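Ticket: Shower pressure drops on second floor, Orkholm guest house
Status: closed
Opened by: Inès Besson
Assigned to: Gwenaël Jacquet

Guests in the two rooms at the back say the shower goes weak after a few minutes. The sink in the same bathroom is fine. It started after the February shutdown. I cleaned the shower heads and it made no difference.

Reply from Gwenaël Jacquet
Does it happen on hot only, or on cold too? Please run each one alone for five minutes and tell me what you get. Also send me the reading from the gauge next to the Besnard heater.

Reply from Inès Besson
Cold alone stays strong. Hot alone drops off. The gauge says 36 psi with everything closed and goes down to 12 with one shower running hot. 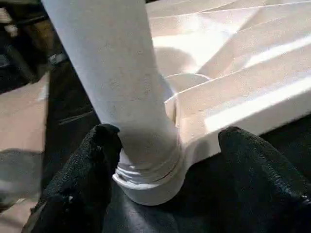
Orkholm, September 14, 2019
Site visit. Checked the hot side first. The isolating valve on the heater outlet was fully open. The inlet strainer had grit in it, so I rinsed it and put it back. Pressure with one shower running came up a little, then fell again after almost 12 minutes.

Next I took the mixing cartridge out of the shower in the back room. The hot port was partly blocked with scale. Same thing in the room next to it. Soaked both cartridges in vinegar, but the seals were hard and one had a split, so there is no point in reusing them.

Ordered two Fandari cartridges from the Panham counter, 96 for the pair with seals. They had them in stock.

Update, Gwenaël Jacquet
Both cartridges fitted. Ran each shower hot for 15 minutes, then both together. No drop that I could feel. Gauge held at 30 with one running.

Inès, please rinse the heater strainer once a month for now. Close the inlet valve before you take the cap off. If the grit keeps coming back, open a new ticket and put this one in the notes.

Reply from Inès Besson
No complaints from either room since. You can close it. Please send the invoice to the office address and not to the guest house.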